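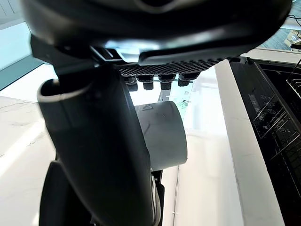 Saturday, kitchen bay

Spent the morning going through the house rules for arm work around the sink and dishwasher. The old sheet was written for the bench, where nothing has a hinge. Half of it doesn't fit a kitchen. What follows is what I'd like us to work to from now on, until someone rewrites it properly for the Rillitz binder.

Open doors. An open dishwasher door counts as an obstacle, same as a person's leg. Set the keep-out box with the door open and leave it that way for the whole session, even if the task only needs the door for a few seconds. Quan's planner will happily cut the corner if the box is sized for a closed door. Racks get pushed fully in or pulled fully out before the arm is enabled. No halfway positions.

Touch controls. The icons on the inner edge of the dishwasher are to be treated as live. Finger pads don't go near them. If a path passes closer than 3 cm to the control strip, replan it. Power to the appliance stays off at the wall unless the run sheet says otherwise, and whoever switches it on writes it down.

Speed. The bench limit stays at the bench. In here we use the reduced profile for anything below counter height, and the step up to full only happens once the wrist is clear of the counter edge. I tried 61 percent for the reduced profile and it felt fine for free moves but too quick for reaching in over a rack. Went down to 23 for that part. Slow, but the stop distance is short enough that I can live with it. 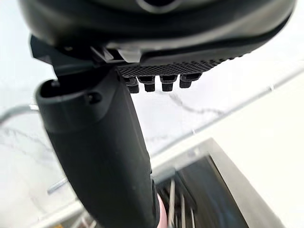 Entry by: bench 2, Osten group
Filed under: workcell practice / kitchen

Sink side. Main thing to agree on is what the wrist is allowed to do over the basin. Proposed: the fingers may go below the rim, the wrist housing may not. Dish rack rods are thin and they stand upright, so a finger coming down at an angle can end up between two of them before the force reading shows anything. Approach straight down, then tilt. On the way out, reverse the same path.

Fasteners. Check the row of four under the knurled plate by hand before each session, plus the screw points on the fingers. Witness marks on all of them. A missing or shifted mark means the gripper comes off and goes to the bench – no tightening in place over a sink or a rack. Same for the bracket.

Water. Tap off and basin drained before enabling. The finger covers are fine with a wipe but I have nothing in writing on the wrist, so we assume it isn't sealed. Asked Vesodport for the rating twice, no reply yet.

People. Two for any run with the dishwasher open, one on the stop and one watching the arm. The one on the stop doesn't also run the laptop. We've been sloppy about this and I include myself. Nobody reaches into the rack or the basin while the arm is enabled, including to straighten something that's about to fall. Let it fall.

Still open:
Floor cables. The rule says taped or covered, doesn't say who checks.
Whether the counter edge needs its own keep-out or if the general margin covers it. I'd give it its own.
Log format. Osten wants every replan recorded, I'd settle for stops and contacts only.

Will print the sheet and hang it by the door on the way out.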